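Reading a Board You Did Not Design
Handout 3, Hardware Basics
Revised 4/8/19

Most of you will spend more of your careers looking at other people's boards than drawing your own. The other people will have left no notes. What they will have left is silkscreen, the white lettering printed on the board, and today we learn to read it before anyone reaches for a meter.

Start with the letters. J is a connector, U is an integrated circuit (or anything else the designer felt was important enough), R and C you know. Numbers are handed out by the layout software and tell you very little. A J22 does not promise you 21 other connectors. In January one group spent most of a lab hunting for a J2 on the Preter board, and I admired their stamina.

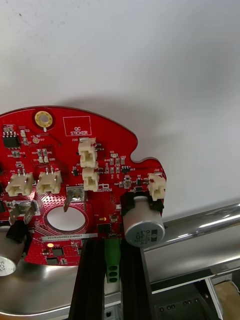 Photo: Jitwood bench set, course archive

Find J15, J8, J20 and J22, all cream-colored plastic. J1 is a different animal: a bare metal blade that takes a push-on terminal. Blades usually mean more current than the little housings are asked to carry, so trace those first. Then find the pad marked +3.3V. A labeled test pad is the nearest thing to kindness you will meet in this field — note it on your sheet.

The box reading QC STICKER is a reserved spot for a label. It has no electrical function and is worth no points, although it turns up in almost every report.

Now the outline. Rectangles are cheap, so when a board has curves, lobes and a big round hole in it, something mechanical won an argument. Sketch the outline before the circuit and ask what might have to fit through or around it. The tiny dots all over are vias, plated holes joining one layer to another. Do not draw them. Someone drew 80 last year and ran out of evening.

Metal hardware on the bench stays clear of a powered board. Polished chrome is pretty and it conducts.
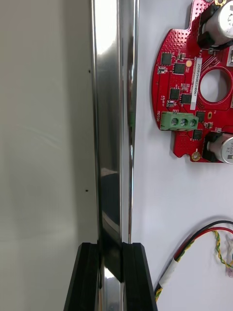

For next time

1. Read Margaritis, chapter on connectors. Skip the history.
2. Hand in one labeled sketch of the outline, with every J you can read.
3. Rinditz meters go back in the drawer switched off.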